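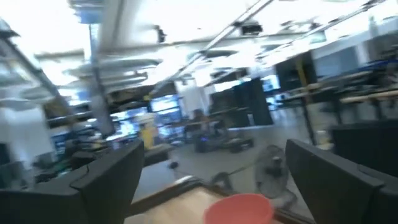
Questions and Answers: The Arm Stations at Budden

Print this page | E-mail this page
Reading time: 5 minutes

Updated Wednesday, October 27, 2021

These are the questions that came up at the shift meetings and in the comment box. Answers are from Catriona Munro in operations and Signe Hedlund in training. If yours is missing, write to either of them.

Which jobs are the arms doing?

Picking up and setting down light tableware: bowls, cups, small plates. At Budden that means taking items from the sorting table and placing them in trays for the packing line. The arms do not inspect, wrap, label or load. Glass and anything with a handle stay with people for now.

How many stations will there be?

Two at Budden. The Hudec site has none and no date for any. A decision on Hudec will be made after the Budden stations have run for a full season.

Will anyone lose their job?

No position at Budden is being cut because of the stations. The tray-filling job as it exists today will go away on the day shift. The people who do it now will move to inspection, packing or station attendant. Everyone affected has been told in person. If you have not been spoken to, your job is not one of them.

What does a station attendant do?

The attendant keeps the table supplied, clears dropped pieces, changes the finger pads and restarts the arm after a stop. The attendant also shows the arm new items by guiding it through the pick by hand. That last part takes practice, and it is most of the training.

Do I need to know how to program?

No. The attendant screen has a start button, a stop button, an item list and a log. Software changes are handled by Jornden, the supplier, with Signe's team.

How long is the training, and is it paid?

Five days, all paid at your regular rate. The first session is full. The next one is in February. Sign up at the training desk. People now in tray filling have first choice, then it goes by length of service.

Does the attendant job pay more?

Yes. It is graded the same as line inspector. The new grade starts on the day you are signed off, not on the first day of training.

Is it faster than we are?

Not per piece. In the trial the arm placed 172 bowls an hour, and an experienced person does more than that. It keeps the same pace through breaks, which is where the gain comes from. The target for the two stations together has been set with that in mind and will not be used to set anyone's personal rate.

What happens when it drops something?

It stops and waits for the attendant. Please do not reach in to catch or straighten a piece while the arm is moving, even if it looks slow. Press stop first. Dropped pieces go in the reject bin and are entered in the log.

There is a camera on the arm. Is it recording us?

The wrist camera is there so the arm can find the item. It does see past the table at times, and people working nearby can show up in the background. The recordings are used to correct bad picks. They are not used for attendance, breaks or discipline, and supervisors do not have access to them. Catriona can show you the written policy.

Can I refuse to work next to one?

Talk to your shift lead. Nobody will be assigned as attendant who has not asked for it. We cannot promise that every packing position will be out of sight of a station.

Who do I call if it stops on the night shift?

Extension 552. If no one picks up, leave the arm stopped and fill the trays by hand until morning.

Related items
Finger pads: when to change them
February training sign-up
Tray filling by hand: night shift procedure
Packing line changes at Budden
Reading the station log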